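Vinddale members' newsletter
Fonholm staking: what changes after the January vote

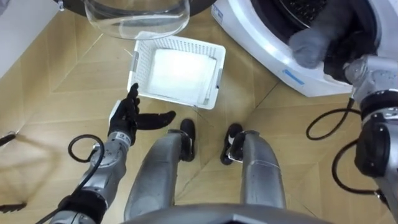
Sem Groen wrote in to ask whether tokens already staked on Fonholm have to be moved before the new unbonding period comes in, and whether he would lose rewards if he did nothing. He has had his with the same validator since January and hadn't read the proposal.

The short answer is no on both counts. Existing stakes carry over as they are. The proposal changes two settings. Unbonding goes from 20 days to 16, and the minimum stake drops from 47 tokens to 40. If you are already staked above the old minimum, your position stays open and keeps earning at the validator's current rate.

Anyone who has already started to unbond is treated differently. Those requests finish under the old 20-day rule, even if the change takes effect partway through. Cancelling and starting again will not necessarily save you time, so check the date on your request first. Your wallet shows it under pending withdrawals.

The change goes live on Wed 24 May. Zarkon wallet users need to update before then or the staking tab will show the wrong release date. The tokens themselves are not affected by this, only the date on the screen. Ineke Schouten tested the update on an older phone and found she had to sign in again afterwards, so have your recovery phrase somewhere you can get at it. Do not type it into any page you reached from an email.

Bram Kuipers asked about trading. Fonholm has moved sideways against Bitcoin for most of the past month, on low volume, and the vote did not shift it much. A shorter unbonding period lets holders sell sooner, and a lower minimum may bring in smaller stakers. We don't have a view on which will matter more.

Bosman, the validator many of our members use, is keeping its commission the same for now. It has said any change will be posted on its own page first. Delegators who want to switch can redelegate without unbonding, but only once per period, and the network fee applies each time.

Questions for the next issue can go to Hilde Dijkstra at the usual address. Tax questions are being held over until Cor Wouters is back.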